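How Do You Shop for a Robot?

Hi, it's Zoi again! Last time I told you how robot arms bend. Today I want to talk about money, and I promise it's more fun than it sounds.

Have you ever saved up for a bike? Then you know the bike is only the start. You want a helmet too, and a lock, and maybe a bell that sounds like a duck. Buying a robot for a workshop is a lot like that.

I work at Cesness, where we help small workshops plan for new machines. Back in August I sat down with Hiếu Đặng, who fixes farm pumps and was tired of sorting bolts by hand. He wanted a robot arm and he wanted it right away! I got out a big sheet of paper first.

On the paper I wrote, "What do you want it to pick up?" You'd be surprised how long that takes to answer. A robot might be great at lifting boxes and terrible at picking up a spoon. Hiếu listed 7 different things, from tiny washers to a bolt as long as his hand.

Next we wrote down everything the arm would need. An arm without a hand can't pick up much, so we put down a gripper (that's the robot word for hand). Then a strong table, a safety fence, some spare fingers for the gripper, and lessons for the people who'd be working next to it. Lessons cost money too! Hiếu had forgotten all about those.

Now, suppose you had 61 coins in your piggy bank and you spent every single one on the arm. What would you use for the gripper? That's why I like to start with the whole list and add it up before anybody picks a color.

My favorite part comes next, and that's trying things out on a computer. You can build a pretend workshop that works a bit like a video game. You put in a pretend robot and some pretend things to pick up, and you find out which jobs look tricky. If the pretend robot drops a bolt, no one has to sweep anything up. 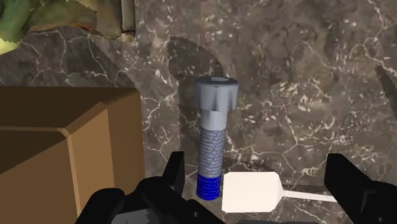
You can swap things as often as you like, too. Try a wider gripper, or move a box to the other side, or lay a bolt down flat and see if that's harder to grab. Hiếu and I tried 2 grippers that way, and he ended up choosing the cheaper one. He was very pleased with himself.

A pretend workshop can't tell you everything, though. Real tables wobble and real bolts get greasy, so we still keep some money back for surprises. I call it the oops jar. Every plan I make has one.

Want to try it yourself? Pick a job at home you'd love a robot to do, like putting away your blocks. Write down 6 things it would have to pick up. Then draw the hand you'd give it, and make a shopping list of everything else it would need. Don't forget your oops jar!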